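# シミュレータの木目に、どこまで付き合うか

またこの話か、と思われそうですが、書きます。把持の制御ソフトを書いている人間が、なぜ一日の半分をテクスチャと影の設定に使っているのか、という話です。

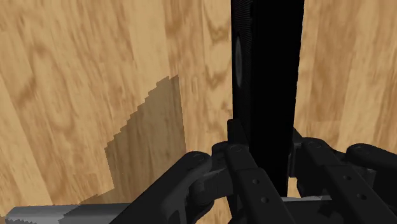 先に立場を言っておくと、私は「見た目はきれいなほどいい」派ではありません。むしろ昔は逆で、床なんか灰色一色でいいじゃん、と本気で思っていました。物体の姿勢が正しく出て、接触の計算がまともなら、あとは飾りでしょう、と。

考えが変わったのは、Fosota(うちで使っている姿勢推定のモジュールです)の学習データを自分で作るようになってからです。灰色の床で学習させた推定器は、灰色の床の上ではものすごく優秀でした。で、木目の天板に替えたとたん、節や濃い縞を物体の輪郭だと思い込むんですよ。最初は座標変換のバグだと思って、行列の掛け順を二日ほど疑い続けました。あの二日、返してほしい。

それで木目を入れるようになったわけですが、今度は影です。影の解像度をケチると、縁が階段みたいにギザギザになります。レンダリングは速いし、制御ループを回すだけなら何も困りません。でも黒い直方体みたいな対象だと、本体の面にはほとんど手がかりがないので、推定器は周りの情報にすがります。すがった先がギザギザの影だったら? そりゃ変なものを覚えますよね。私は一時期、影の段差を手がかりに箱の向きを当てる推定器を、せっせと育てていたんだと思います。

じゃあ全部高品質にすればいい、と言われます。言われるんですけど、私はそこには賛成しません。

理由は単純で、遅いからです。設定を全部上げると、うちの環境では一晩で回せる試行が70本まで落ちました。把持計画のPimentelの調整って、とにかく本数がいるんです。指を閉じる順番をちょっと変えた、接近の角度を少し寝かせた、そのたびに結果を見たい。一晩70本だと、朝来ても「うーん、たぶん良くなった?」くらいしか言えません。これは精神衛生にも悪いです。

だから私の主張はこうです。**描画の品質は、環境ごとに決めるんじゃなくて、その試行で何を調べたいかで決めるべき。** 接触と力の制御を見たいなら、影なんか切ってしまえばいい。認識を学習させるなら、影も木目もちゃんとやる。当たり前に聞こえるでしょう? ところが、いざ自分のところの設定ファイルを開いてみると、だいたい一つしかないんですよ、これが。誰かが最初に書いたやつがずっとコピーされていて、なぜその影の解像度なのか、もう誰も説明できない。うちもそうでした。

今は試行の定義と描画の設定を別ファイルに分けて、Momiseroという小さな自作ツールで組み合わせています。大した代物じゃないです。設定を2種類読んで、つないで、どの組み合わせで走ったかをログに残すだけ。でもこのログが効くんです! 「この失敗、影が粗いときにしか出てないな」が、検索一発でわかる。以前はそれを人間の記憶でやっていたんだから、怖い話です。

もう一つ、これは少し愚痴なんですが、多指ハンドの遮蔽のことをみんな軽く見すぎだと思います。手元のカメラから見ると、いざ掴むという段階で対象の下のほうは指の陰に入ってしまう。つまり一番正確な姿勢がほしい瞬間に、一番見えないわけです。しかも指が黒くて対象も黒いと、境界はもうほとんど情報がありません。ここで画像からの推定値を毎フレーム律儀に信じると、目標位置がふらふら動いて、指もつられてふらふらします。

私のやり方は地味で、関節角から指の位置はわかっているんだから、指で隠れる領域を先に計算してマスクしてしまう。そして見えている面積が減ったら、画像側の重みを下げて、直前までの推定と接触の情報に寄せていく。重みの下げ方は7段階に刻んでいます。連続関数にしたほうが美しいのは承知の上です。ただ、段階になっているとログを読むときに本当に楽で、「5段目に落ちたところで指が止まった」とすぐ言えるんですよね。私は美しさより、夜中の自分が読めるログを取ります。

これに対して「大きなモデルで画像から動作まで一気に学習すれば、マスクも重みもいらなくなる」という意見があるのも知っています。そうかもしれません。私も試したいし、うまくいったら素直に喜びます。でもそのモデルに食べさせるデータだって、どこかの誰かがシミュレータで作るわけで、影が階段だったら階段を食べさせることになる。そこの悩みは、引っ越すだけで消えてはくれないと思うんです。

Bratadenに積んである次の作業は、木目の向きと縮尺を試行ごとにランダムに変えることです。今は同じ板がずっと同じ向きで敷いてあるので、推定器が板の模様そのものを覚えている疑いがあります。4月までには入れたい。入れたらたぶん成績は一度下がるので、そのときの数字も隠さずここに書きます。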